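Azlan Yusof, ou le journal d'un autre 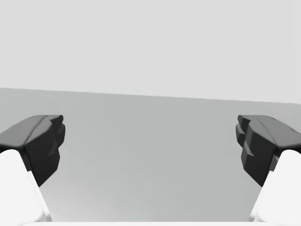
On lit le journal intime de quelqu'un comme on fouille un tiroir, avec la conscience tranquille si le propriétaire est mort et un léger embarras s'il habite toujours à côté. Azlan Yusof a choisi l'embarras. Son livre, Les Cahiers de Warik, rassemble les carnets tenus par son grand-oncle dans le bourg de Warik, où il fut receveur des postes. L'homme n'a rien vécu de remarquable, il l'écrit lui-même dès la deuxième page. Entre ses entrées, il y a surtout du vide, un grand intervalle gris comme celui qui sépare deux doigts de pince sombres tournés l'un vers l'autre, et c'est dans cet intervalle que Yusof a passé plusieurs années de sa vie. « Mon grand-oncle notait le prix du riz et la météo, me dit-il. Le jour de son mariage, il a noté le prix du riz. »

Nous nous retrouvons en fin d'après-midi au café Hayashi, qu'il a proposé pour son calme et où l'on refait la cuisine à la perceuse. Il commande un thé, l'oublie, en commande un second.

Les carnets sont au nombre de 12. Le livre compte 208 pages, notes comprises, et Yusof tient beaucoup aux notes. Son éditrice, chez Jomemis, en voulait moins. « Elle m'a dit que le lecteur irait droit au texte. Je lui ai répondu que le texte, c'était le prix du riz. » Ils ont transigé : il en reste 179, dont une qui court sur trois pages et concerne un parapluie. J'avoue l'avoir sautée. Il hoche la tête avec la patience d'un homme à qui on l'a déjà dit.

Pourquoi publier un journal aussi peu bavard ? Il repose sa cuillère. « Parce qu'on n'édite que les diaristes qui savent écrire. Les autres, on les garde pour les historiens, en annexe, en petits caractères. Mon grand-oncle a traversé les mêmes années que les gens dont on étudie les lettres à l'école. Il avait peur, comme tout le monde. Sauf qu'il le disait en arrêtant de parler du temps qu'il faisait. » Il existe ainsi, dans le septième carnet, 22 jours sans météo. C'est le chapitre le plus commenté du livre et il tient en quatre lignes.

Je lui demande ce qui s'est passé pendant ces jours-là. « Je ne sais pas. » Et dans la famille ? « Ils savent, mais chacun sait autre chose. » Une tante parle d'une arrestation, une cousine d'une fièvre. Un troisième récit fait intervenir une femme de Ganelura, et il a manifestement la préférence de l'auteur, qui s'est pourtant interdit de le trancher. Il a imprimé les trois versions à la suite, dans l'ordre où il les a entendues. La tante s'est plainte de ne pas avoir été seule.

Il y a eu d'autres plaintes. Yusof a laissé les noms, y compris celui d'un voisin que le receveur accuse, à plusieurs reprises et sans preuve, de lui voler des mangues. Les petits-enfants du voisin ont écrit. « Une lettre très digne. Ils contestaient les mangues. » Il a proposé de leur accorder un droit de réponse dans la prochaine édition, en note, évidemment.

Le succès l'a pris de court — enfin, le succès, il préfère dire « l'absence d'échec ». Depuis avril, on l'invite dans les lycées. Les élèves posent de meilleures questions que moi, assure-t-il avec une franchise dont je me serais passé. L'une d'elles a voulu savoir si le grand-oncle aurait été d'accord. « J'ai commencé une réponse sur la mémoire, la transmission, tout ça. Elle m'a coupé : oui ou non ? » Et alors ? « Non, je pense. Il fermait ses carnets avec une ficelle. Deux nœuds. »

Il a gardé les ficelles. Lui-même tient-il un journal ? Il rit pour la première fois de l'entretien, au moment où la perceuse s'arrête, si bien que toute la salle se retourne. « J'ai essayé. Au bout d'une semaine, j'écrivais pour celui qui me lirait. Je me trouvais très intelligent, c'était illisible. » Il travaille à présent sur la correspondance du même grand-oncle avec l'administration des postes, presque entièrement consacrée à une demande de tampon encreur. Jomemis n'a pas encore dit oui.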